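Leave the Grout Alone

Every November my neighborhood goes renovation mad, and I've had it with people ripping out perfectly good kitchens! Mine is 44 years old. The showroom at Plillum quoted me for a whole new one, and I laughed all the way home (then ate toast over the old sink, happily).

Dark tile, thin pale lines, a black faucet - fine by me.

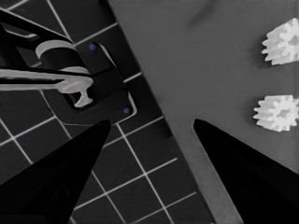
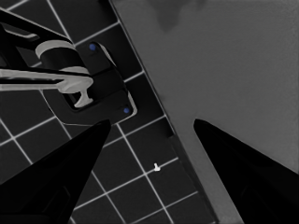
What bugs me is the idea that a room has to look new to be loved. My street in Anness has had two dumpsters on it all spring, full of cabinets with years left in them. Fix the hinge, sure. Paint the door if you're bored. But a kitchen is for cooking in, and soup doesn't care what year the counter went in - neither do I.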